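4. Washing up in shared kitchens: what the households told us

4.1 Setting and recruitment

The diary study ran in two towns, Gronness and Drumau, in shared rental houses with one kitchen each. We sent 600 letters. 300 came back, most of them filled in, some with only a name. From those we kept 70 houses where every adult agreed to take part. Houses with a dishwasher in working order were left out (see 4.4 for what we did about the ones that broke mid-study).

Each house kept a paper diary by the sink. One line per wash: who, when, what, how long the things had been standing. Last entries were collected on 23 September 2022. Handwriting was a problem. So was tea.

Earlier work on chores in shared housing mostly asks people how much they do, and adding up the answers gives more than a full share of work. Old problem. A diary by the sink doesn't fix it but it does narrow the gap, and people correct each other's lines. We left the corrections in and coded them separately, as "disputed".

Coding was done by two readers working apart, then compared. Where they disagreed the line went to the third author. Plates, bowls and mugs were coded as tableware; pans, trays and anything used on the stove as cookware. Figure 1 goes with this section and section 4.3.
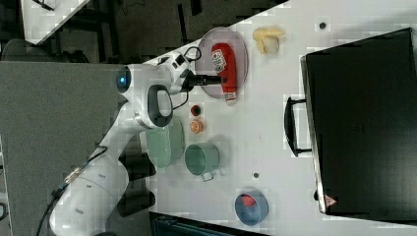 Who ends up washing the plates that no one claims? In most houses it was whoever cooked next, who needed the space and cleared it without asking. Very few diaries show the owner coming back to do it.

That pattern held in both towns. It was stronger in Drumau, where kitchens are smaller and there is less room to push things aside. We had expected rotas to weaken it. They didn't, much. Rotas were followed well for bins and floors and badly for dishes, perhaps becuase a bin is full for everyone at the same time and a mug isn't.

4.2 Standing time

Standing time is the gap between use and wash, as written down by the person washing. It is a guess in many cases. Mugs stood longest. Pans were next, often with the word "soaking" beside them, a word we came to treat with care – in several houses it covered a whole weekend. Plates were quickest. Bowls fell in between and depended on breakfast.

Houses on the Ginlow side of Gronness had shorter standing times across the board. We have no good explanation. Rents are higher there and the tenants older, but neither accounts for all of it in the model, and the number of houses is small.

4.3 Cleaning supplies

Supplies were bought by one person in most houses and used by all. Payback was rare for small items like sponges and common for larger ones. Spray cleaner was the item most often named in disputes, ahead of dish soap, mainly over running out and not saying so. A few houses kept private bottles in bedrooms. One diary has a line reading only "mine, again" with no date.
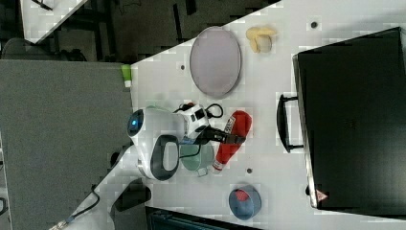
Figure 1. Tableware and cleaning supplies.

Nestor Panganiban, in written comments on a draft, thought we were too quick to call this a dispute over money. In his view the bottle matters less than the trip to the store, and the person who always makes the trip will complain about the bottle since that is the thing they can point to. We went back to the diaries with this in mind. Trips are hardly mentioned at all, which fits his reading but can't prove it, and we have changed the code from "cost" to "supply" throught the tables.

4.4 Limits

2 houses got a working dishwasher after the start and were kept in, with later entries dropped. Tenants who moved out were not followed. The Soriano scale for household tension was given at the end only, so no before and after. Guests washed up too, more than we planned for, and the diary had no column for them.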